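Ketetti opens its simulated teleop bench to the rest of us

I spent most of Monday afternoon moving groceries around a table that doesn't exist, and I had a great time. Ketetti, the small outfit that has been promising a remote-control teaching tool for home and hobby robot arms, finally let people outside the company have a go at it. I was on the early list, so I cleared my desk, plugged in the hand controller and got to work.

The short version of the news: the tool is called Gautam, it's open for sign-ups now, and it comes with a starter set of 3,286 demonstrations that Ketetti's own people recorded by steering the arm themselves. If you sign up you get the simulator, the starter set and a place to put your own recordings. The company wants to get the shared pile up to 4,000 before it trains the next version of its pick-and-place model, which means there's still room for you and me to get our clumsy driving in there.

For anybody who hasn't tried this kind of thing, you hold a controller, the gripper on screen follows your hand, and every move you make gets saved along with whatever the cameras saw. Later on a model learns from all those recordings. So you're teaching by doing, and your bad habits go in right along with your good ones (more on mine in a minute).

Most of my first hour went to the wrist view, the camera that rides along with the gripper. You'd think the wide view from the side would be the one to watch, and I started out that way, but I kept coming down a little off from where I meant to be. Ketetti's guide says to switch to the wrist view for the last part of any approach, and they're right.
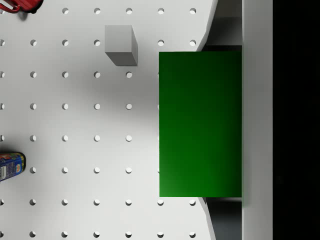 Steering by the wrist view takes some getting used to, mainly for how much of it the gripper fills up. I kept wanting to lean to one side to see past my own fingers! The big green pad sits right where you'd like to be looking, and for a target as small as that gray cube you have to learn to line up beside it and trust your hand for the last bit. My trick was to use the holes in the tabletop as a ruler. They're in straight rows and columns, so I'd pick a column, slide along it, and stop when the pad's edge covered the next one over. The blue can was easier for me to keep track of, lying on its side well clear of the pad with that busy label on it. Plain gray on a pale table is hard on the eyes after a while, and I'd love an option to paint the cube orange.

The controller itself is made by Jerkard, and it's a nice chunk of hardware. It has a trigger for the gripper, a thumb button that freezes the arm where it is, and a wrist strap that I ignored until I flung the thing onto the carpet. The freeze button is the feature I'd miss most. Hold it down, move your hand back to somewhere comfortable, let go, and you carry on from there. Without it you end up with your elbow in your ear trying to reach the far corner.

There's a little lag, and I noticed it most when I got impatient. If I moved at a normal, lazy speed the arm kept up fine. If I jerked my hand it came along a beat late and overshot, and then I'd overcorrect, and then I'd be swinging back and forth like somebody parallel parking a truck. The guide says to pause for 2 seconds before you close the gripper. I skipped that at first because it felt silly. Then I played back my recordings and saw how many of my grabs were crooked, and I started pausing.

Playback, by the way, is really well done. Each recording gets a timeline with the gripper opening and closing marked on it, and you can scrub through all the camera views together. You can trim the dead time off the front (I had plenty, mostly me scratching my nose) and you can throw a take away before anybody sees it. You can't edit the middle, though. Ketetti says that's on purpose, because they want the motion to be exactly what a person did from start to finish. Fair enough, but I lost a lovely take over one bump near the end and I'm still sore about it.

The tasks come as short written cards. Mine were things like move this item next to that one, or lift it and put it back where it was. The cards don't say how to do it, so two people can get the same card and drive it in completely different ways. I like that. I tend to come in from the left and go slowly, and when I looked through the starter set I found somebody who comes straight down every single time like an elevator. Both kinds are in there, and both count.

Round things were my downfall. A box forgives you, since you can be off by a bit and the pads will square it up for you as they close. A piece of fruit wants to roll, and if there's a rim anywhere near it you've got to decide how close you're willing to get.

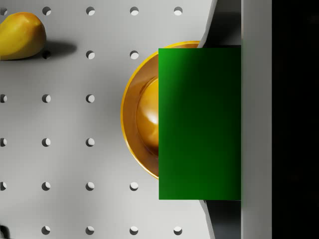 What finally helped was opening the gripper wider than I thought I needed, going down slower than I thought I needed, and not touching the trigger until my hand was completely still. I also turned off the music. After that I had a run of 5 clean takes in a row, and I was so pleased with myself that I saved them all under silly names, which I then found out are visible to everybody in the shared set. Sorry!

I asked Ketetti over email whether practice on a simulated table carries over to a real arm. The answer was that some of it does and some of it doesn't, and that they'd sooner have people find out which for themselves. They're using the simulator for the bulk of the demonstrations and then adding a smaller batch of real ones on top, driven with the same Jerkard controller. They wouldn't give me numbers on how well the current model does, and they said those will come with the next release. I'd have liked at least a hint.

They've got company in this, too. Grarach has had its hand-guiding kit out for a while, where you grab the real arm and push it through the job yourself. I've tried that one, and for learning how hard to squeeze something it's hard to beat, as you can feel everything. But you need the arm in the room with you, and your own hands keep getting in the way of the cameras. With Gautam you can sit on the couch. I can see people using one for certain jobs and the other for the rest, and Ketetti says it's working on a way to bring in recordings from the Grarach kit. No date on that.

A few gripes before you run off and sign up. The menus are tiny on a laptop screen. The sound that plays when a take is saved is way too cheerful the fortieth time. And the left-handed mode flips the controller buttons but leaves the on-screen hints the way they were, so my left-handed friends are going to be pressing the wrong thing for a while. Ketetti knows about that last one and says a fix is coming.

Sign-ups are through the Gautam page on Ketetti's site. The simulator is free to use for anybody contributing recordings, and the Jerkard controller is sold separately, although a regular game controller works if you don't mind losing the wrist twist. I tried it both ways, and with the game controller I could still do the easy cards but gave up on anything that needed turning.

New task cards go up every Monday. I've already asked for one with a spoon in it.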